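Fri 11 October
To: tirkero-dev
Subject: Re: [tirkero-dev] white-on-white base detection, reopened

Gwenaël Vasseur wrote:

> The base detector in Tirkero still returns nothing on a good part of the wrist-view set. I lowered the gradient threshold and it began firing on the finger shadow instead. Before I touch the segmentation model again, can someone say whether this is an exposure problem or a model problem? I would also like to know if we can drop the rim fit and take the rod axis directly.
>
> Second item: the motion gate rejects frames I would like to keep.

Mostly neither. I went back through the September set with the Runetti viewer, 228 frames, and the detector fails on 57 of them. Nearly all the failures look like this one:
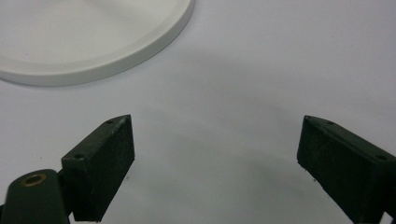

*Raw wrist view, fingers open, rim at upper left.*

The rim is there but its tone is very close to the table. The strongest low-frequency gradient is the shadow between the fingers, so a lower global threshold will pick that up first every time. Exposure changes move both together and don't help much.

What I have on the branch:

- mask the fingers from the known opening width before computing gradients
- high-pass the remainder, then fit an ellipse to whatever arc survives
- accept a partial arc, with the covariance inflated to match

The last one matters downstream. The Courtois planner currently treats every base pose as equally good, so a quarter arc gets the same clearance margin as a full one. I've added a `pose_cov` field to the message. It defaults to the old constant if unset, so existing bags will replay.

On the motion gate: it computes one sharpness score for the whole image, which is wrong for anything with a moving part and a static part in view.
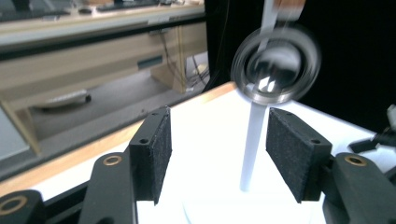
The ring is the blurred region and the fingers are not, so the score should be per region. I would keep such frames for the rod and finger tracks and drop only the ring measurement. The ring filter can coast on its prediction for a few steps. If it goes past 14 without an update we should flag it and let the controller slow down, which the Rullerden config already supports under `stale_limit`.

Gwenaël, on taking the rod axis directly: I'm against it as the only cue. Near the table the visible length of rod can be very short. 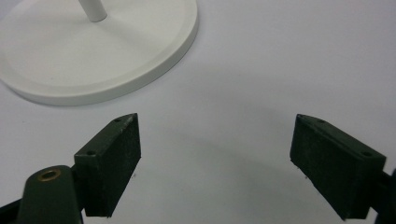
An axis fit over a stub that size is badly conditioned, and the error grows with height, where we need it most. Used the other way round it's fine. Take the centre from the rim fit, then use the foot of the post as a check on it. If the two disagree beyond the gate, reject the pose and wait for the next frame. That is a small patch and I can add it to the same branch.

With masking and the partial arc fit, 189 frames now give a base pose that passes the residual check, up from 171. I haven't run it on the older sets. The remaining failures need a proper look and I would sooner have labels for them than keep tuning.

Open questions:

1. Does anyone depend on the global sharpness score outside the gate? I'd like to remove it.
2. Should `pose_cov` be in the base coordinate system or the camera's? I've used the camera's.

The branch is `arc-fit`. Please don't merge until the replay tests have been updated, as two of them still compare against the old constant.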